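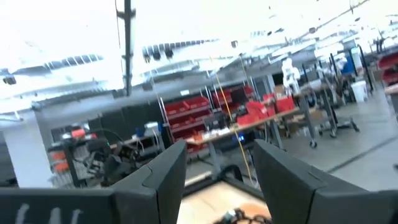 Workshop, with the pale wooden top and its black metal edge.

Avano folding work stool, reviewed by Ramil Barredo, 03/07/2019

I bought this stool in January for 194 dollars and I use it almost every day. The seat is firm, but after two hours my back is still fine. It folds flat and goes behind the door. The height lever was stiff in the first weeks, so I put a drop of oil on it. The feet leave marks on a painted floor, I had to buy felt pads. The manual is very short. For this price I expected a spare screw set. Four stars.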